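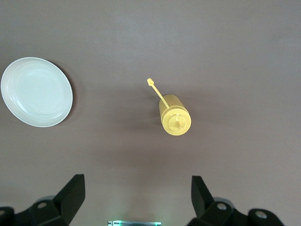

White rimmed plate on a plain matte tabletop

Stevirby Table Linen Wash, 2 litre refill

Item code: 370
Availability: in stock, dispatched from Nirkby
Sold by the bottle or in cases

Stevirby is a liquid detergent for cotton and linen tablecloths, napkins and runners. It is made for cafes, guest houses and village halls that do their own washing and want cloths to come up clean without a strong scent. It contains no bleach and no optical brighteners, so it can be used on dyed cloth as well as white.

Dosing
For a normal load in soft water, use one capful in the drawer. In hard water use two. Wine, gravy and candle wax need treating first: scrape off what you can, dab the liquid on neat, leave it for ten minutes and wash as usual. Do not leave it on coloured linen overnight.

Wash temperature
Works from 30 degrees. We suggest 60 for white cotton napkins. Check the care label on anything embroidered.

Not suitable for
Silk, wool, wax-coated cloth or PVC.

Details
Contents: 2 litres
Cap: screw, with measuring line
Scent: none added
Storage: upright, away from frost

Refills and returns
Empty bottles can be handed back to the driver on your next delivery. Rinse them and leave the cap on. Customers in the Nirkby area get deliveries on Tuesday, and orders need to be in by noon the day before.

Trade customers
Case prices are shown once you log in. For standing orders, contact Tegan McAlister in the sales office. Questions about dosing pumps and larger machines go to Deming Tan.

Also in this range
Stevirby Starch Spray
Zusico Stain Bar
Jin Cotton Napkins, hemmed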